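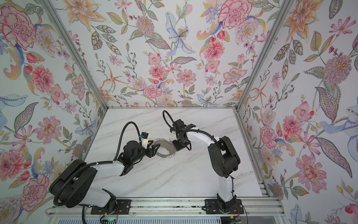

Senley, January

To: bimanual-teleop list
From: Tahmineh Moradi
Subject: Re: two-arm handovers, who lets go first?

Nasrin Bahrami wrote:

> We are starting on two-arm tasks at Karimi and I would like to hear how
> others teach the handover. Our operators drive both arms by remote control.
> They get the pick and the place fine, but the pass in the middle is
> different every time. One person lets go early, another tugs on the part
> first. The trained policy seems to pick up both habits and stalls with
> both grippers closed. Do you script the release, or leave it to the
> operator? And how many demos before you train anything?

Nasrin,

We leave it to the operator, but we agree on an order beforehand. The giving arm gets to the meeting spot and stops. The taking arm comes in, closes, and waits for a slow count of two. Then the giver opens and backs straight out along its own line. No tugging. If the operator tugs out of habit we throw that demo away, even if the part ended up in the right place.

The stall you describe is one we had at Gredness with the first batch. In our case the cause was pauses. Operators would hold still with both grippers closed while they thought about what to do next, and some of those holds ran to 11 seconds. The policy had no way to tell a hold that was ending from one that was just starting. We cut the long ones and recorded new demos with the short, even wait, and it mostly went away. I would look at your hold times before changing anything else.

On numbers, we train a first model at some 100 clean demos per object. It is usually poor, but it shows you where the demos disagree. After that we only record the parts it gets wrong.

Bent sheet metal is harder than it looks. The edge is thin, so a small error in wrist angle means the fingers close beside it. We ask people to line up the wrist well before they reach the part and then move in only one direction. Small things that hang and swing are a separate problem. For those we have the operator let the swing die down before closing the second gripper.
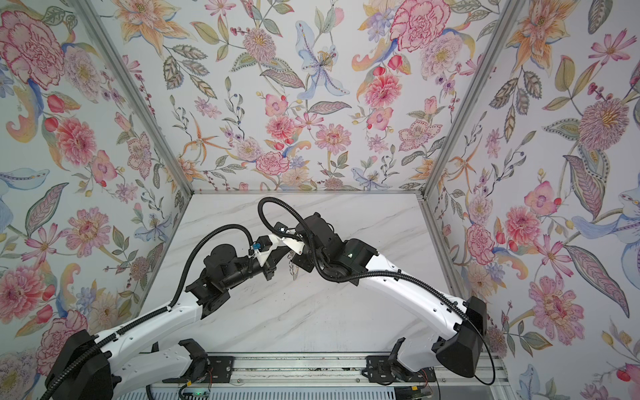
Both grippers at the meeting point, with a small metal piece hanging below.

Two other things that helped:

Keep the meeting spot loose. We had it taped on the operator's screen at first and the model fell apart when the arms were a little off. Now we just say "near the middle, well clear of the table" and let it vary.

Have at least 3 people record. One very good operator gave us lovely demos and a brittle policy.

I have not tried scripting the release on this setup. The people on the Zunden project did, I think, with a trigger on gripper current – if they are reading, I would like to know how it handled light parts. Ours barely show up in the current at all.

Which rate are you logging at? And do you save the operator's commands or only the measured joint positions? We save both, and the gap between them during the hold is worth plotting.

Tahmineh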